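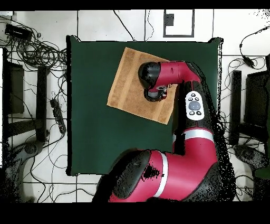
Cliststead hall – room check, October
Unit 103, Istdale side

Fire door: closes ok, sticks a bit at the bottom. Plane it?
Extinguishers: 3, all in date. Tag missing on the one by the sink.
Exit sign: lit.
Outlets: 8 tested, all pass. Cover plate cracked behind the fridge – replace before next hire.
Hot water: too hot at the tap, turn down the heater. Sign needed untill then.
Towels and linens: clean ones on the shelf, bin not emptied.
Floor: mat curling at the entrance, trip hazard. Tape for now.
First aid box: low on bandaids, no gloves. Reorder from Bumedau.
Windows: latch loose, left side. Same as last time!!
Recheck at 3 pm once teh mat is done.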